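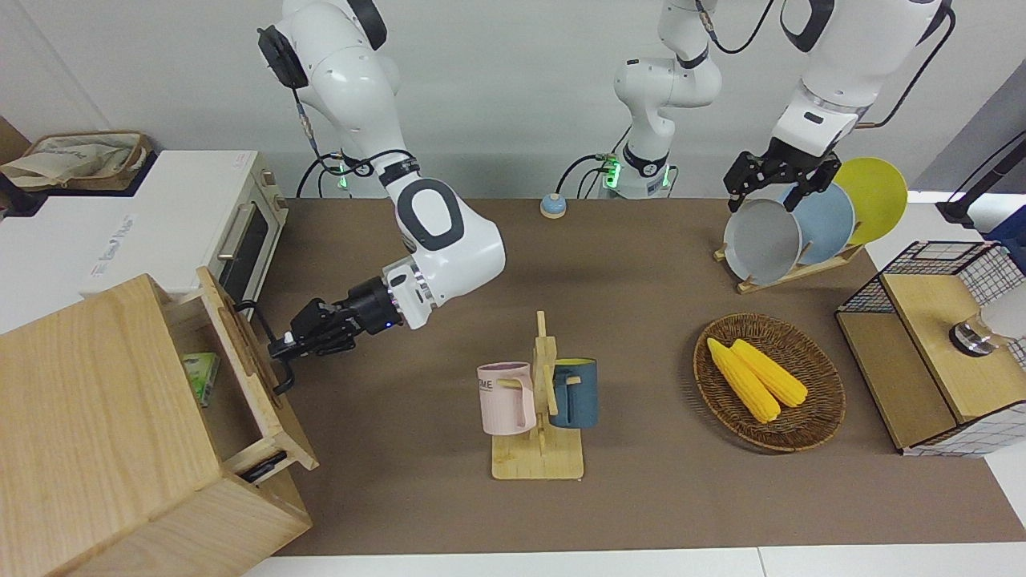
Attachment 1. Station 2, right gripper at the drawer, left gripper on the grey plate.

Home Tickets Knowledge base Downloads My account

Ticket 241: Right gripper lost during drawer task, left gripper opens at restart
Opened: November 2025
Opened by: Nataša Kolev
Assigned to: Panagiotis Obradović, Plukov Support
Product: Endier two-finger gripper (two units), Osik controller software
Site: Chaturvedi Robotics, kitchen test station
Priority: Normal, changed to High
Status: Resolved, one point open

Nataša Kolev wrote:

Good morning. We have a station with two arms which does household tasks, and I wish to report a fault that has two parts. I think the second part is more serious than the first, but I will describe them in the order in which they happen.

The task is this. The right arm goes down to the small wooden cabinet and works in the drawer, and at the same time the left arm takes the grey plate from the dish rack. Each side alone runs well. When both run together, the right gripper is sometimes lost from the bus. Osik shows "R_TOOL no response" and both arms go to protective stop. The light on the right wrist remains blue, so I understand that the gripper has still its power.

It always happens when the right gripper is turned to the left and the fingers are near the front edge of the drawer. It did not happen to us yet at the mug tree or at the corn basket, where the gripper points down.

The second part: after I acknowledge the stop and press Resume, the LEFT gripper opens. Nobody commanded this. Yesterday the plate was already lifted from the rack and it fell on the table. It is a plastic plate and there was no damage, but my colleague had his hand near, as he was going to take the plate away. We would like to use heavier things next month and I do not feel comfortable with that.

What I did already:
- restarted Osik and the controller
- changed the right gripper cable at the controller end (not at the tool end)
- reduced the speed of the right arm to half. The fault comes less often but it comes.

The log is attached as a text file. Please tell me if you need another one.

Panagiotis Obradović wrote:

Hello Nataša, thank you for the clear report. I raised the priority on account of the second part. Until we understand it, please do not press Resume while either gripper holds an object. Take the object out by hand first, with the emergency stop pressed, and then do a full restart.

Could you send me please:
1. The Osik version and the firmware of both grippers. They are in Tools, then Details.
2. The joint values of the right arm at the moment of the fault.
3. The content of the recovery script, if you have your own. The file is normally called on_resume.

In your log the gripper is silent for 360 ms before the stop. The limit is much shorter than this, so the stop itself is correct behaviour. I would look first at the cable along the right arm, on the part where it makes a loop below the black module.

Nataša Kolev wrote:

Osik is the August release. Both grippers have the same firmware, build 136.

The joint values I have put into a table, from the last faults. You will see that the wrist is always turned far, and the elbow is low. I did not notice that before I wrote them one under the other.

Yes, we have our own on_resume. It was written by a student who is not here any more. I copy the important part:

 on_resume:
 clear_stop(all)
 tool_init(R)
 tool_init(L)
 wait_ready(all)
 continue_task()

I did the following with the cable. I put the right arm to the drawer position with the program paused and the power on, and I moved the loop gently with a plastic ruler, staying outside of the fingers. With the loop pushed toward the upper link: no error. With the loop pulled a little down: error at once. I repeated it and it was the same. So I believe that you are right about the cable, although from outside I can see nothing wrong on it.

Panagiotis Obradović wrote:

Good test. Please do not do it again with power on the arm, even with a ruler. Paused is not the same as safe, the arm can still hold torque and it can move if the pause is released from another computer. For the next check please use the emergency stop. The gripper communication stays alive in this state, so you will see the error in the same way.

About the script: this is the cause of the left gripper opening. The command tool_init makes a full stroke of the fingers, open and close, to find the zero position. It does so without asking whether the gripper holds something. Your script calls it for both sides, also when only one side was lost. The left gripper was never lost and it had no need for it.

Please change to:

 on_resume:
 clear_stop(all)
 if tool_lost(R) and not tool_holding(R): tool_init(R)
 if tool_lost(L) and not tool_holding(L): tool_init(L)
 if tool_lost(any): stop_and_ask()
 wait_ready(all)
 continue_task()

One warning: tool_holding uses the last known value from before the loss. If the gripper was lost in the middle of closing, the value can be wrong. Let me check with the software group what is the best way for that case.

For the cable: please remove the clip nearest to the module and look at the strain relief of the connector. On the Endier cable the grey ring must be seated completely in the housing. When the loop is too short, the low elbow together with the turned wrist pulls the ring out, and the pins lose contact for a moment.

Nataša Kolev wrote:

Thank you. You are right about the ruler, I have told it also to the others here and we wrote it in the station rules.

I opened the clip (emergency stop pressed, key removed). The grey ring was out of the housing on one side. I could push it back with the finger but it came out again as I moved the cable, so I think the little tooth on it is worn. The loop was also too short. I measured how much cable I could give it from the section behind the base, and it was 29 mm. I made the loop longer by that and fixed the clip again, a bit looser.

I changed the script as you wrote. Then I tested the recovery on purpose: left gripper holding the grey plate just above the rack, emergency stop, right tool cable unplugged at the controller, then plugged again, and Resume. The left gripper stayed closed and Osik initialised only the right one. I did it several times, with the other two plates also, and everybody kept the hands outside of the table.

The full task with both arms ran through the afternoon without the error, at half speed. Tomorrow I will go to the normal speed.

Nataša Kolev wrote:

At normal speed there was one error in the morning. The position was again the drawer. I looked at the ring and it was out again, so the longer loop helps but the connector must be replaced. Could you please send one? At least the recovery was correct, the left gripper did not let the plate go.

Panagiotis Obradović wrote:

A new cable for the right side is on the way, the complete one, so you do not need to crimp anything. Please route it with the longer loop from the start. I ask you also to look at the left cable when you have the power off. It has made the same number of cycles even if its path is easier.

Answer from the software group about tool_holding: in the next Osik release the value will become "unknown" if the gripper is lost during motion. Until then, please treat every loss during closing as if the gripper holds something. In your script it means one more condition, I send it to you as a file.

Nataša Kolev wrote:

The cable arrived and is mounted. Almost 360 drawer cycles since then at normal speed, with both arms running, and no "R_TOOL no response". The left cable I have checked, its ring is seated well.

The extra condition is in the script. It asks me now a little more often than needed, but I prefer this.

From my side the ticket can be closed, only please leave the point about "unknown" open until the release is out, so that I receive the message.

Panagiotis Obradović wrote:

Done. I set it to Resolved and linked the open point to the release. The knowledge base page for on_resume will receive the warning about tool_init, with your test procedure (emergency stop version).

Plukov Support Contact Privacy © Plukov Back to top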